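Skendora Cable Guide Kit for Momovow Arms
Part no. 378-4
Status: in stock, ships from Elari

The Skendora kit replaces the cable clips supplied with Momovow arms built before October. Owners of those arms should fit it before further use on a countertop or bench.

Why the part was changed

The original clips can let go when the arm makes a long, low reach. The cable bundle then hangs free beside the upper link. If it catches on something heavy, the wrist connector takes the pull and the gripper can lose power. On affected units the fingers open without warning and the arm stops with fault code 18. Anything being held is dropped.

We had reports of this mostly from kitchen setups, where small appliances and open trays sit within reach of the arm. In one case a glass jar was broken. No injuries have been reported to us.

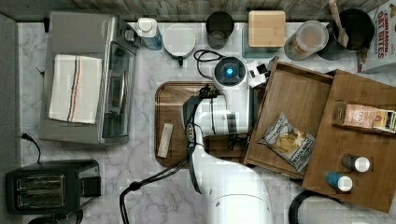 Slack is the thing to check first. Move the arm by hand through its full reach with the power off and watch the cables near the base and above the wrist. If they drag over the work surface or touch an appliance at any point, shorten the loop before you power up again. A power cord from another device should never cross the path of the arm.

What is in the kit

4 locking guides
1 strain relief for the wrist connector
1 hex key
Printed instructions

Fitting takes roughly 70 minutes. The arm does not need to be recalibrated afterward, but run it at low speed for the first few cycles.

Fits: Momovow arms with the Hosoda gripper. Does not fit the wall-mounted version.

If your arm has already shown code 18, do not just clear it and carry on. Switch off, unplug the wrist connector and look for bent pins. A damaged connector has to be replaced, and the guides alone will not fix it.

Page updated May 11, 2019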